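Testhorpe Striped Tablecloth, Round
Coral, pale pink and greyish white 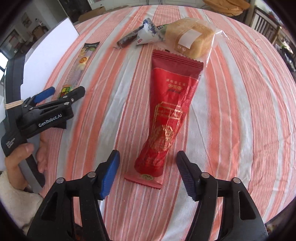
We've had the Testhorpe on our own tea table since May and I'm still fond of it every time I walk past! The coral orange does most of the work, then the pale pink and greyish white calm it down, and there are thin dark-pink pinstripes running between the bands (my favourite bit). It makes a plate of snacks or a bag of bread look like a proper spread.

Odette Delorme drew the stripes for us at Idstead, and she was very firm that they should run straight across the round, with no border. She was right.

It creases a little when it's been folded. A warm iron on the back sorts that out, or just leave it on the table overnight.

Details
Shape: round
Seats: 2 to 4
Wash: cool, with similar colours
Item no. 615
Matching napkins: sold separately, see Dinsa range
Returns: 14 days, unwashed please

Questions about sizes? Ask for Eirlys Gough in the shop, mornings are best.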